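Lost and Found Gets Some Help

If you have left anything on the Jarnach line in the past year, the odds are good that it has been handled by the third floor. All of it comes up here: the gloves, the single shoes, the trombone. As of this month there are 4,000 items in the back room, and a depressing share of them are umbrellas.

Until November the system was Benoît Tanguy. A crate came in, Benoît picked each thing up, turned it over, wrote a tag, tied the tag on and put the thing on a shelf. Anyone who wanted their scarf back talked to Benoît, who usually remembered it. He had no backup. When he took two weeks off last summer we stacked the crates along the hall and told callers that the search was ongoing.

Then Rey, our parent company, decided the back room should be automated, and sent us Brultum. Brultum is a sorting arm. It is meant to lift things out of a crate, work out what they are and put them in the right bin. It came with a thick binder and a nice man from Kultitden who stayed for three days and ate lunch with us. On its first morning it sorted boxed items very well. We get almost no boxed items. What we get is soft, floppy, tangled or folded, and Brultum treated a cardigan as if it had never been warned about them.

So part of the job on the third floor is now showing it how. People from the team take turns with a hand-held gripper, picking up and putting down real lost property while cameras record how it's done. You wear one camera on your head, which does nothing for your hair, and you squeeze, lift, turn and let go. Then you do it again. The target is 300 recorded pickups per type of item. Gloves are finished. Hats are nearly finished. Umbrellas have taken five weeks and have cost us a certain amount of goodwill.

The trouble with an umbrella is the strap. Fastened, it behaves more or less like a stick. Unfastened, it opens its skirts and slides out sideways, and the recording has to be thrown away. There was a long debate about whether we should fasten every umbrella before picking it up. Benoît said that people who lose umbrellas are not people who fasten them, and the debate ended there.

What has changed for the rest of us? Tagging used to eat the mornings. Brultum now does roughly a third of the intake, mostly the dull third, and the phone gets answered before the fourth ring. The return rate has gone up to 41 percent, which we are told is excellent and which still means that most of you don't want your things back. On the other side of the ledger, the back room is louder, the good table has gone to the equipment, and we've all had to learn the word "calibration" – a word that means waiting.

No jobs have gone. We asked, in writing, and got the answer in writing, and it's pinned up beside the coffee machine for anyone who would like to read it twice. Benoît's title is now Handling Lead. He says the work is the same except that he has to do it slowly and with someone watching, and that he was never paid to be an example before. He still ties the tags by hand. Brultum can't do knots, and he's in no hurry to demonstrate.

Anyone from the other floors who wants a turn can sign up on the sheet by the elevator. Shifts are an hour. Scarves are next, and we could use people with patience. Long hair should be tied back before the head strap goes on.

And if you are missing a trombone, please call. It takes up a whole shelf.

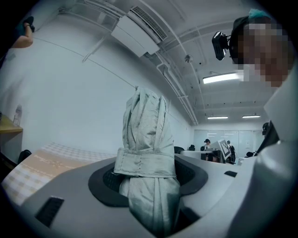

Umbrella week five, third floor. This one came with its strap fastened.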